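Oiling and Caring for Bare Wood in the Kitchen and Shop

Last updated 8/25/18

Bare wood moves with the weather. A flat board can gain or lose enough moisture between summer and November to cup, and a cupped board rocks on the counter. Finish slows this down but does not stop it. The notes below apply to cutting boards, serving boards, work boards and small painted items kept near a sink or stove.

Choosing an oil

Mineral oil sold as food safe is the simplest choice. It never hardens, has no smell and does not go rancid. The drawback is that it washes out and has to be replaced. Tung oil and linseed oil cure to a harder surface but need days between coats. Check the label on any can marked "tung oil finish" – many contain varnish and thinner and little or no tung oil. Olive, corn and other cooking oils should be kept off boards. They turn sticky and begin to smell.

First treatment of a new board

Wipe the board with a damp cloth and let it dry overnight. The surface will feel rough because the fibers have lifted. Sand lightly by hand with 220 grit, along the grain, until it is smooth again. Vacuum off the dust.

Warm the oil by standing the bottle in a bowl of hot tap water. Flood both faces and all four edges. End grain takes up far more oil than the faces, so go back to the ends until they stay shiny. Leave for 6 hours and wipe off what remains. Repeat for 2 more evenings.

Both faces must get the same treatment. A board oiled only on top will take up moisture from underneath and bend.

Routine care

Wash with dish soap and warm water, rinse, and dry with a towel right away. Stand the board on edge so air reaches both sides. Do not lay it flat on a wet counter and do not put it in the dishwasher.

Re-oil when water no longer beads. In a busy kitchen this is around 9 times a year. A board used only for bread may need it twice.

Stains and smells

Onion and garlic: rub with coarse salt and half a lemon, wait a few minutes, rinse, dry.

Beet and berry: scrub with baking soda paste. Repeat the next day if needed. What is left usually fades with use.

Black marks: these come from iron and wet wood, most often from a can or a steel pan left standing. Oxalic acid wood bleach removes them, but it is poisonous and should not be used on food surfaces. Sand or plane the mark out.

Flattening a cupped board

Lay the board hollow side down on a damp towel and leave it overnight. Check with a straightedge in the morning. When flat, stand it on edge to dry slowly, away from heat. If the cup returns, the board needs planing.

Hae-won Kong wrote in to say that a board can also be clamped between two cauls while it dries. This works on thin stock. Leave the clamps on for a full day and tighten them lightly.

Maple

Maple is hard, has small pores and shows dirt early. It can go blotchy under stain, so oil or a clear finish is the better choice. Small knots are no problem if they are tight. Press on the knot with a thumbnail – if it moves, fill it with thin epoxy before sanding. 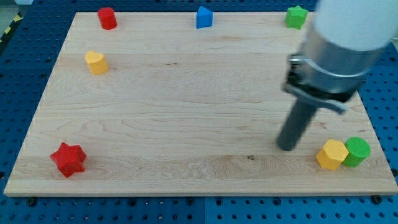
Pale maple with a small dark knot and a few darker bands in the grain.

Painted wooden pieces

Do not oil over paint. Wipe painted blocks, knobs and pegs with a barely damp cloth and dry them at once. Never soak them. Water gets in at any chip and lifts the paint around it. Chips can be touched up with a water-based enamel after light sanding. Allow the full cure time on the can before the piece goes back into use.

Oily rags

Rags wet with linseed or tung oil can heat up and catch fire when wadded. Spread them flat outdoors until stiff, or put them in a metal can filled with water and close the lid. Mineral oil rags do not heat up this way but should still be kept away from the stove.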